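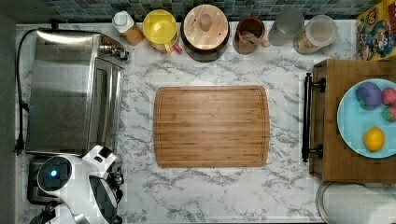 A bamboo cutting board on the marble counter, with the back row of containers behind it.

The Illthorpe Residential Services office published its revised guidance on shared kitchens on January 11, 2023. The household coordinator at Uststead, where the guidance was first put into practice, spoke with this newsletter about the counter and how it is kept.

The kitchen serves 33 residents, and the coordinator described the former arrangement as "a counter with no counter left on it." Under the new guidance, the middle of the marble is reserved for the cutting board. "Whoever comes in to cook should find a place to work," the coordinator said. "Everything else goes to the sides or to the back."

The back row stands against the blue-green mosaic tile. It includes a dark pot with a round wooden lid, a brown cup with a wooden spoon in it, and glass jars. "People asked for cupboards," the coordinator said. "We had a quote from Cillo for 600 dollars, and we declined it. Residents use what they can see."

The toaster oven was assigned the left side — a decision that took 2 meetings — and the wooden tray the right. Asked about the fake fruit on the light blue plate, the coordinator was brief. "Residents wanted some color there. I had no objection."

The Maldonado house will adopt the same layout in September. Its residents have asked to keep their own cutting board, and the office has agreed.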